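Projet Waton – Collecte de démonstrations pour l'apprentissage par imitation

Rapport de projet de fin de semestre
Auteurs : Emiliano Durán, Thắng Quách
Version remise le 6 décembre 2021

1. Objet du projet

Le projet Waton porte sur la constitution d'un jeu de démonstrations de manipulation destiné à entraîner une politique de saisie. Nous n'avons pas cherché à améliorer l'algorithme lui-même. Le modèle utilisé, Mudo, nous a été fourni par l'équipe encadrante et nous l'avons laissé tel quel. Notre travail concernait les données : comment les enregistrer, comment les trier, et quelle part de ce qui est enregistré peut servir.

L'objectif fixé en mars était de 4 000 démonstrations. Nous avons vite compris qu'il était trop élevé pour deux personnes et une seule salle. Il a été ramené à un premier lot, décrit en partie 3.

2. Matériel et méthode

Les démonstrations sont faites à la main, avec une pince portative équipée d'une caméra. L'opérateur tient la pince, approche l'objet, le saisit et le repose. L'ouverture des doigts est estimée à partir de marqueurs carrés noir et blanc, visibles dans les images. Aucun bras robotisé n'est nécessaire pendant l'enregistrement, ce qui réduit beaucoup le temps d'installation.

Les séances ont eu lieu dans une salle de travail ordinaire, avec ses tables, ses chaises et son tableau blanc. Nous avons choisi de ne pas la vider. Un fond trop uniforme donne peu de points de repère à l'algorithme de localisation, et la trajectoire reconstruite dérive plus facilement. Les néons restent allumés pendant toute la séance.
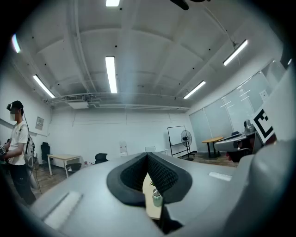

Chaque séance commence par un parcours lent de la zone de travail, pince ouverte, pour construire la carte. Viennent ensuite les démonstrations proprement dites, par séries courtes. Au début nous faisions de longues séries sans pause, mais la fatigue du poignet se voyait dans les trajectoires : les approches devenaient plus brusques et la pince arrivait de travers. Nous avons donc limité chaque série à six minutes.

Les objets sont petits et posés près du bord d'une table. Les récipients en verre nous ont posé le plus de difficultés, à cause des reflets et de la faible adhérence. Les fichiers sont transférés en fin de séance puis traités avec Tiêu, le script écrit par Thắng, qui synchronise la vidéo et les mesures d'inertie et découpe l'enregistrement en épisodes.

3. Résultats de la collecte

Nous avons enregistré 804 épisodes. Après traitement, 239 ont été rejetés. La cause principale est la perte de localisation, surtout quand l'opérateur tourne trop vite ou passe la pince tout près d'une surface claire. Les autres rejets viennent de marqueurs masqués par la main et d'épisodes mal découpés – dans ce dernier cas, une partie aurait pu être récupérée à la main, mais nous avons manqué de temps.

Les rejets ne sont pas répartis de façon égale. Ils se concentrent dans les premières séances, avant que nous ayons fixé un protocole écrit. Emiliano a ensuite rédigé une fiche d'une page (vitesse d'approche, position de départ, durée d'arrêt avant la fermeture des doigts), relue avant chaque séance.

4. Limites

Tous les épisodes proviennent de la même salle. Le jeu ne permet donc pas de dire si la politique apprise fonctionnerait ailleurs. Par ailleurs, nous n'étions que deux opérateurs, tous deux droitiers, et nos gestes se ressemblent beaucoup.

Nous n'avons pas non plus enregistré d'échecs volontaires suivis d'une reprise. L'équipe encadrante nous l'a fait remarquer à mi-parcours, alors que le protocole était déjà fixé.

5. Suite prévue

Les épisodes retenus ont été déposés sur Skuliment, le serveur du département, avec la fiche de protocole et le script. Le prochain groupe devrait commencer par une deuxième salle et reprendre les enregistrements mal découpés, qui ont été conservés dans un dossier séparé.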